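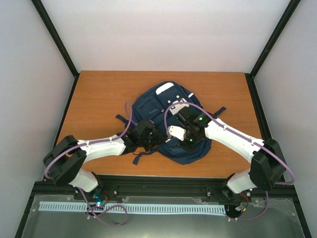

What would I be doing all day?

Checking, cleaning and packing school backpacks, mostly at a table, with some lifting and a fair amount of walking between the shelves and the loading door.

Bag Checkers and Packers, Zencombe depot

Donimum supplies backpacks to schools and colleges on yearly loan. The bags come back to us at the end of the summer term and have to be ready to go out again in September. We are taking on 18 people for the season at our Zencombe depot, on the Starkden Road side of the estate.

The work

Each bag is laid flat on the table, front up, and gone over in the same order. You open every pocket and empty it. You run each zip both ways. You look along the stitching of the pocket seams, pull the shoulder straps where they join the body, and check that the strap ends haven't frayed. Loose straps are a common fault and also a nuisance in packing, so they are rolled and tucked before the bag is folded.

Bags that pass are wiped down, folded and packed in cartons by colour. Bags that fail go to the repair bench with a slip saying what is wrong. Please write the slip so that another person can read it. "Strap" is no use to the menders — "left strap, stitching gone at the bottom" is.

Most of this year's stock is the Tessier day bag in navy or black. Dark cloth hides marks and small tears, so you will need to be happy looking closely at the same sort of thing for hours at a time.

Anything found in a pocket is bagged, labelled with the school's name and handed in at the desk. Food goes straight in the bin.

Hours and pay

Shifts are 8am to 2pm or 2pm to 8pm. You choose one and keep it for the season. Pay is £508 for a full week, paid weekly, with a paid break of 33 minutes in each shift (it used to be half an hour and we were asked to allow for the walk to the canteen). Holiday pay is added at the end.

What we ask for

You don't need experience. You do need to be over 18, able to stand for most of a shift, and able to lift a full carton on to a trolley with help. Some sewing is useful if you would like to be considered for the repair bench later on, but tell us when you apply, as we fill those places first.

Bring flat closed shoes. Aprons and gloves are provided. The 67 bus stops outside the gate and there is a covered rack for bicycles.

How to apply

Write to the depot office or call in between 9am and 4pm. Give your name, a telephone number, which shift you would like and any dates you can't work. There is no form. We'll ask you in for a short trial at the table, which is paid.

Contact the depot office | © Donimum, Zencombe | Back to top

Comments (4)

bramblejam
Did this last summer on the early shift. Decent enough, your feet get used to it by the second week. Take a jumper, the loading door is open most of the morning.

K_in_Zencombe
Can you do both shifts if you want the extra money?

Donimum depot office
One shift per person, sorry. If a place comes up on the other shift you can ask to move.

oldpencilcase
Is the repair bench the same rate? I've got my own machine at home and have mended plenty of rucksacks.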